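Eggs and potatoes in the same woven basket – is this a bad idea?
Posted by Youssra Bensaid, October 9, 2024

My mother-in-law swears by keeping everything in one wicker basket on the table. Eggs, potatoes, whatever came home that day. I've gone along with it since we moved in, but I'm not convinced. Every storage article I find says potatoes want it dark and eggs want it cold, and a basket on a table is neither. The eggs are store-bought and I'm in Ohio, if that matters.

The basket is the synthetic rattan kind with sloped sides and gaps in the bottom, so I suppose air gets through. She says that's the whole point of it. I say it's the whole point of the price tag, which was $35 for something called a "Calo harvest basket." Has anyone really kept food this way for long, or does it just look nice?
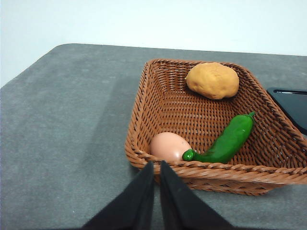 Lyle Strickland
Looks nice, mostly. I wouldn't do it with store eggs. In the US they've been washed and chilled before you buy them, and once they've been cold they should stay cold. Two hours out is the usual limit. People will tell you their cousin in France leaves them out for weeks. Those eggs weren't washed, so it's a different egg.

The potatoes are less urgent. A day or two in a basket won't hurt them, but light turns them green and then they're bitter and you shouldn't eat the green part. I keep mine in a paper bag in the hall closet. The "air gets through" thing is true as far as it goes – so does the light.

Maarja Žukauskas
we have hens and leave eggs in a bowl on the counter all the time, never had a problem. unwashed though. I rinse them right before cooking

Tane Faulkner
Mostly agree with Lyle. One thing I'd add is dirt. Potatoes bring soil in with them and eggshells are porous, so I wouldn't want the two touching even if the temperature was fine. Wiping out a weave is a pain, too. I've had one of these for 12 years and there's still grit in it from the first sack.

Use it for onions or lemons and let her win that one. Just don't put the onions in with the potatoes. I've read they make each other sprout, and I was doubtful about that as well until I lost half a bag in November.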